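Audience Reactions to the Film "Kırmızıgül": Project Report

August 2022

1. Introduction

Our group studied how viewers and reviewers received the comedy "Kırmızıgül", which was shown at the small cinema Podari in April. The film is about a wedding singer who inherits a bus company. Most newspaper reviews were negative, but the hall was often full. We wanted to understand this difference.

2. Material

We collected 1,136 short comments from the website Trirura. After removing the comments which were empty or repeated, 740 were left. We also gave a paper form to 100 viewers after the screenings, and we read 10 long reviews. Two of the reviews came from the magazine Bristton.

3. Method

Each comment was read by two members of the group and marked as positive, negative or mixed. When the two readers did not agree, a third member decided. Jokes were the most difficult part. A comment such as "I laughed at the wrong places" can be praise or complaint, and we marked such comments as mixed.

4. Results

The reviewers complained mainly about the script. They found the second half too long and the ending in the bus garage not believable. The viewers mentioned the script rarely. They wrote about the songs, about the actress who plays the aunt, and about the dinner scene, where the family argues for a long time and the food is never served. Several viewers said they came a second time with their parents. 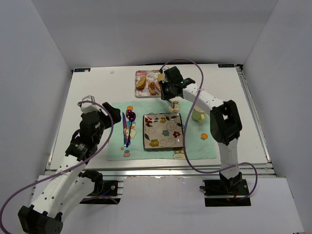
5. Limits of the Study

The paper forms were given only at evening screenings, so families with small children are probably missing. People who left before the end did not receive a form.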